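We use cookies to keep this site working and to see which pages people read. Accept all | Manage settings

Skudow opens its first snack counter for small shops

January 2023. Skudow, the shop fittings firm run by Leokadia Grabowska and Saodah Manurung, is opening a working snack counter at its showroom on Tasex Street, and owners of small stores are warmly invited to come in, pick things up and move them around!

The counter is set out the way a corner store or an office break room might use it, with stepped clear racks for cups, boxes and small packets, and wicker baskets for bread. Visitors can take a tray, fill it, put everything back and try a different order. Staff will be on hand to talk through shelf heights, labels and restocking.

"Most of our customers have one short counter and far too much to put on it," said Grabowska. "We love that problem. You can change the whole feel of a store in an afternoon just by lifting the back row up a step so people can read the lids."

The showroom carries 22 rack and basket styles, and Skudow has fitted counters in 183 stores to date. Teguh Tjoa, who looks after the displays, changes the stock on the racks every week, so the counter rarely looks the same on a second visit (he is especially fond of a diagonal row, and will happily argue the case for it).

"People walk in thinking they need a bigger counter," Tjoa said. "Then they try the steps and start moving the sandwiches."
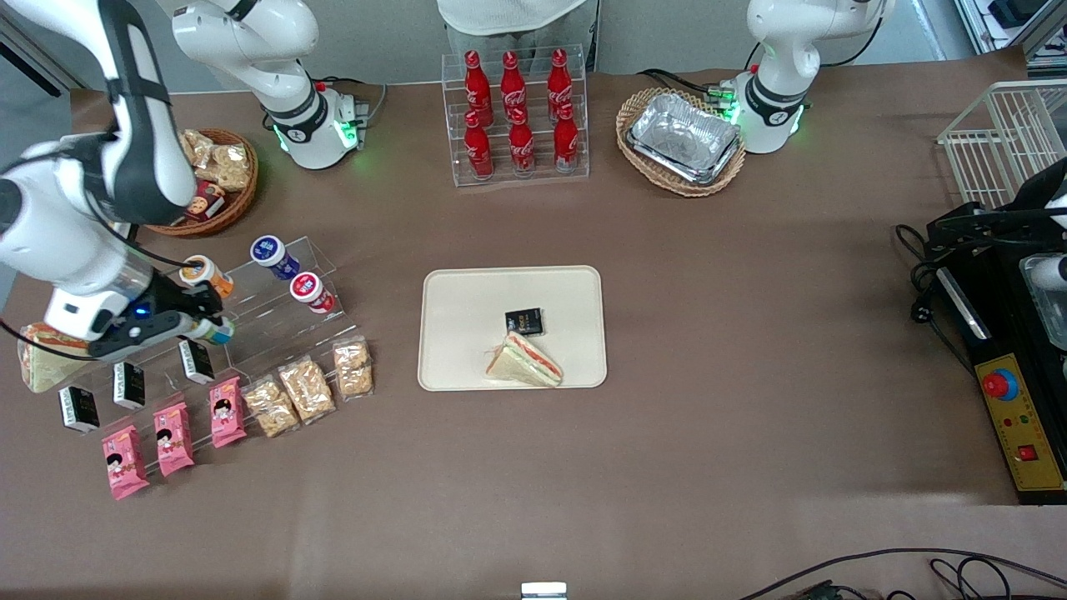
Cups, boxes, pink packets and bagged snacks on a stepped clear rack at the Skudow counter, with a wicker basket of wrapped food behind. Photo: Melati Setiawan

Entry is free and there is no need to book. The first 100 visitors will take home a printed planning sheet for a counter of their own, with room to sketch 2 layouts side by side. Groups from trade schools are welcome too, and should write ahead so that a member of staff can show them around.

A second counter, for hot drinks, is planned for July.

Press contact: Yusri Pelupessy, Skudow showroom, Tasex Street

Get our news by email. Enter your address to sign up. You can unsubscribe at any time.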